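4월 23일, 중간 보고서 (수정본)

지난번 초안이 너무 딱딱하다는 말을 들어서 이번엔 그냥 편하게 쓴다. 우리 조가 맡은 건 Braslow에서 파는 정리용 로봇팔 키트 리뷰다. 3월에 신청해서 한 학기 대여로 받았고, 조립 설명서는 Skoven 쪽 자료를 같이 봤다(이게 훨씬 친절하다!).

## 키트 첫인상

상자를 열자마자 나사 봉투가 너무 많아서 살짝 겁먹었는데, 막상 해 보니 조립은 하루 저녁이면 끝났다. 제일 오래 걸린 건 케이블 정리였다. 관절 쪽 선을 조금만 짧게 묶어도 팔이 끝까지 안 펴져서 나는 두 번이나 다시 풀었다. 설명서 17쪽 그림은 커넥터 방향이 반대로 나와 있으니 다음에 빌리는 조는 꼭 조심하길.

소프트웨어는 기본 제공되는 Dekumari를 썼다. 화면이 예쁘고 버튼도 큼직해서 처음엔 신났는데, 저장한 동작 이름을 나중에 못 바꾼다는 걸 알고 좀 식었다. 덕분에 우리 목록엔 "진짜최종"이 아직도 남아 있다.

## 작업 내용

과제는 단순하다. 한쪽 바구니에서 물건을 집어 다른 쪽 바구니로 옮기는 것. 바구니는 회색 플라스틱에 주황빛 테두리가 있는 것과 베이지색 사각형, 이렇게 색이 확 다른 걸로 골랐다. 흰 상판 양쪽에 하나씩 두고 가운데는 넓게 비워 두는 배치다.

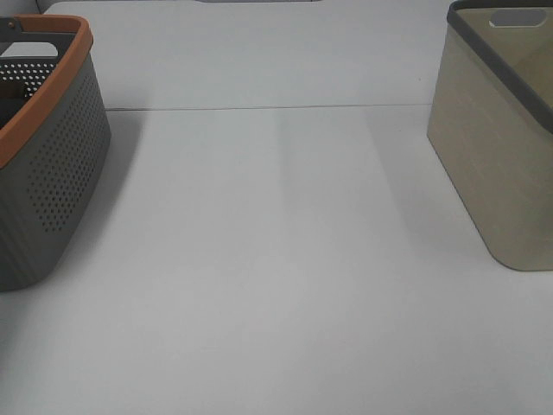
**바구니 위치를 바꾸면 처음부터 다시 가르쳐야 하나?**

조금 옮긴 정도면 기준점만 다시 잡으면 되고, 좌우를 통째로 바꿨을 때는 동작을 새로 저장해야 한다.

기준점 잡는 건 메뉴에서 '원점 보정'을 누르고 팔을 손으로 끌어다 놓으면 끝이라 금방이다. 다만 보정 직후 첫 동작은 속도를 낮춰서 돌리는 걸 추천한다. 나는 그냥 돌렸다가 바구니 테두리를 툭 치고 깜짝 놀랐다.

## 결과

3월부터 쌓인 시도 기록은 모두 2,355회고 그중 성공이 1,917회다. 실패는 대부분 바구니 안쪽 벽에 붙은 물건을 집으려다 난 것이다. 가운데 쪽에 있는 물건은 정말 잘 집는다. 그리고 연속으로 거의 59분쯤 돌리면 손목 모터가 뜨끈해지면서 동작이 살짝 늦어진다. 우리는 그때마다 끄고 매점에 다녀왔다.

## 살 만한가?

수업용으로는 추천! 부품 교체가 쉽고 문의 답장도 빨랐다. 반면에 집게 고무 패드가 빨리 닳는데 여분이 안 들어 있는 건 많이 아쉽다. 비교용으로 Oláh 키트도 보고 싶었지만 대여 순서가 밀려서 이번 보고서에는 못 넣었다.

남은 할 일

- 벽 쪽 물건 집는 각도 다시 잡기
- 패드 주문 (영수증 꼭 챙기기)
- Dekumari 업데이트 후 같은 동작으로 재측정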